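Workshop tips: setting up the Nukmont gripper kit for doors and drawers

Wumcombe Workshop Pages, 2019-01-09

The Nukmont kit is sold as a pair of parallel fingers, a base, a wrist bracket and a copy of the Swai simulator. The tips below apply to cupboard doors and drawer fronts. Other work needs the longer fingers, sold separately.

Rehearse in Swai before fitting anything to the arm. Enter the panel size, the hinge side and the height of the lower edge. Errors in the hinge side account for most failed pulls.

Open the fingers fully before the approach. Set the closing speed to 24 per cent for the first trials and leave it there until the pull is repeatable.

Approach an edge, never the flat face. The fingers are smooth and will slide on varnish. Dark panels are harder to judge on screen, so turn the view until the lower edge stands clear of the background.
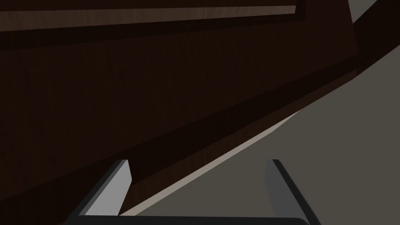 Does the kit need its own power supply?

Any bench supply of 24 volts will run it, provided the lead is no longer than 2 metres.

Run each pull 3 times in Swai with the same settings. If one run differs, check the contact setting first, then the wrist angle. Save the good settings under the name of the cupboard.

On the real door, remove loose handles and wipe the edge with a damp cloth. Let it dry. Grease on the finger pads is best taken off with washing-up liquid; solvents will harden them.

Retighten the bracket screws after 80 pulls. The supplied hex key is soft and rounds off early, so use a better one.

Spare pads come from Drandosstead and are sold in pairs. The pads were revised in April, and old and new types should not be mixed on one gripper.

Verdict: sound hardware, a slow simulator and a thin manual. Suitable for light doors on free-moving hinges. Magnetic catches should be taken off first.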